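Trucos de cocina | Limpieza | Superficies

Jueves, 18 de agosto de 2022 – Por Drita Petkov

9 comentarios · Compartido 2000 veces

Cómo cuido el mármol de la cocina (y por qué dejé el vinagre en el armario)

Llevo nueve años con encimera de mármol y me sigue gustando tanto como el día en que la pusieron, ¡incluso con sus marcas! En casa se amasa, se exprimen limones y se cena encima, así que he tenido ocasión de estropearla de todas las maneras posibles y de aprender a arreglar unas cuantas.

Lo primero, el ácido. Limón, vinagre, tomate, vino, refrescos de cola: todo eso se come el pulido y deja un cerco mate. No es una mancha, aunque lo parezca, y por mucho que frotes no se va. Yo exprimo los cítricos sobre una bandeja con borde y, si cae una gota, la recojo con papel sin arrastrarla, paso un paño con agua y seco.

Para el día a día uso agua templada con un chorrito de jabón neutro, una bayeta de microfibra bien escurrida y otra seca para terminar. El secado es media limpieza – sobre todo si vives donde el agua trae mucha cal, como aquí en Plollport, que deja unos velos blancos horrorosos alrededor del grifo.

Manchas de aceite

¡Estas me encantan, porque el remedio parece magia! Mezcla bicarbonato con agua hasta que quede como una crema espesa, cubre la mancha con una capa generosa, pon encima film transparente y pincha un par de agujeritos. Déjalo toda la noche. Por la mañana retiras la pasta con una espátula de plástico, aclaras y secas. Si la mancha es vieja puede hacer falta repetir 2 o 3 veces, con paciencia. Prueba antes en un rincón escondido, sobre todo si la piedra es oscura.

La prueba de la gota

Echa unas gotas de agua y espera 5 minutos. Si la piedra se oscurece debajo, toca sellar. En mi cocina eso cae siempre por diciembre, antes de las comidas grandes: limpio bien la víspera, dejo secar, extiendo el sellador con un paño de algodón siguiendo los tiempos del envase y retiro el sobrante antes de que se seque. Ojo, que el sellador ayuda con el aceite y el café, pero contra el limón no hace nada.

Y para amasar, una delicia. El mármol se mantiene fresco y el hojaldre lo agradece muchísimo. Los restos de masa salen con una rasqueta de plástico – la metálica guárdala para la tabla de madera – y luego bayeta húmeda, sin estropajo verde jamás.

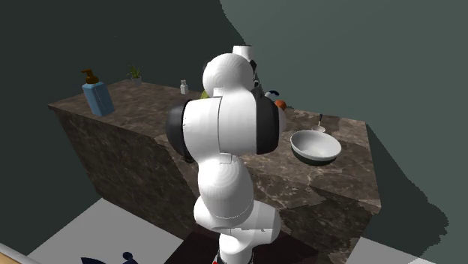

Dervishi: lo del bicarbonato me funcionó a la segunda noche con una mancha de aceite de oliva que tenía desde Navidad. Solo añado que conviene aclarar dos veces, que a mí me quedó un polvillo blanco en las vetas y tuve que volver a pasar el paño.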